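October
By Bergþóra Eyvindsson
Print this article | E-mail this article

3. Sound levels and reading comfort in shared study rooms

The second part of the study dealt with how people rated noise while reading in rooms they shared with strangers. We recruited 67 adults through notices at the Prurken branch library and at the Kadau adult school. Each person read for 50 minutes in a carpeted room and then, on another visit, for the same length of time in a room with a bare floor. Half of the group began with the bare floor.

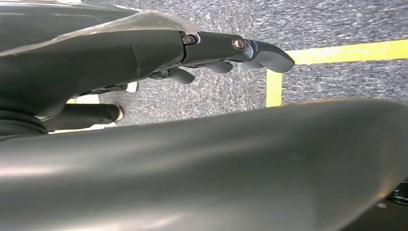

Page last changed: October, 4:50 p.m.

Readers scored their comfort on a scale from one to seven. Scores were higher in the carpeted room, and the gap was widest for readers over the age of 60. Chair noise was the complaint written down most often. Talking came second, although talking was allowed in both rooms and the room monitors did not record more of it in either one.

We had expected window seats to score lower on account of street noise. They did not. Readers near the windows gave slightly better scores in both rooms, and several wrote that they liked the daylight. Ketilsson reported the same pattern in an earlier survey of office workers, but used a shorter form and did not ask about age.

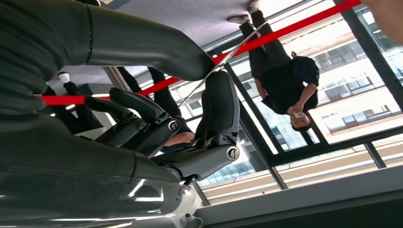
Figure 4. Interior, window side.

A steady tone of 440 Hz was played at low volume during the last part of each visit. Most readers did not mention it on the form. Those who did gave lower scores for the whole visit, so the tone may have colored their answers to the earlier questions as well. The Stovico form has no place to rate one part of a visit separately, and we would add one in any repeat of the work.

Related items
Seating and light in small libraries
The Stovico comfort form: notes for users
Floor coverings and footstep noise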